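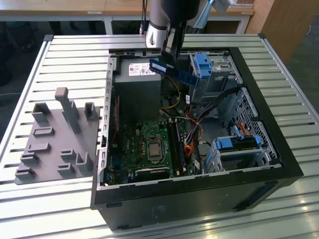
Memory module installation is the work of placing a RAM module into a memory slot on the motherboard of a desktop computer. It is one of the most common repairs and upgrades made to a computer after its purchase, and it is usually taught early in courses on computer maintenance.

Overview

A memory module is a narrow circuit board which carries memory chips on one or both faces. Along one long edge it has a row of metal contacts, divided by a small notch. The slot on the motherboard has a raised key in the same position, so that the module can enter in only one direction. The position of the notch changed with each generation of memory, and a module of one generation does not fit in a slot made for another.

Preparation

The computer is shut down and the power cord is removed from the wall. In most tower cases the side panel is held by screws, by a latch or by both. The tower is commonly laid on its side, with the open side facing up, so that the motherboard is horizontal and the pressure of the hand goes down into the table. In older office computers the power and data cables often cross the middle of the case, between the power supply and the drive bays, and they must be moved aside before the slots can be reached. Some cases have a drive cage which swings out or lifts out after a plastic latch is released.

Static electricity can damage memory chips. Technicians touch bare metal of the case before they take the module, or wear a wrist strap. The module is held by its edges.

Procedure

The retaining clips at the ends of the slot are opened. Some boards have a clip at one end only. The notch is compared with the key, the module is set upright in the slot, and both ends are pressed until the clips close. The force needed is often more than beginners expect — a module which is not fully seated is a frequent cause of a computer that does not start. Where a board has slots in pairs, the manual states which slot should be filled first.

Removal is done in the opposite order. The clips are pushed outward and the module rises a little from the slot.

In teaching

The repair course at Clultmont, started by Snežana Gashi, gives 48 lessons, and memory installation is the subject of the second. Students practice on retired office towers before they are allowed to open a working machine. The course handbook, written by Gashi and Blagoje Hodžić, recommends that the student remove and replace the same module several times, first with the cables tied back and later with the cables left in their usual place. The handbook was last revised on 12/18/25.

See also

Motherboard
Computer case
Power supply unit
Electrostatic discharge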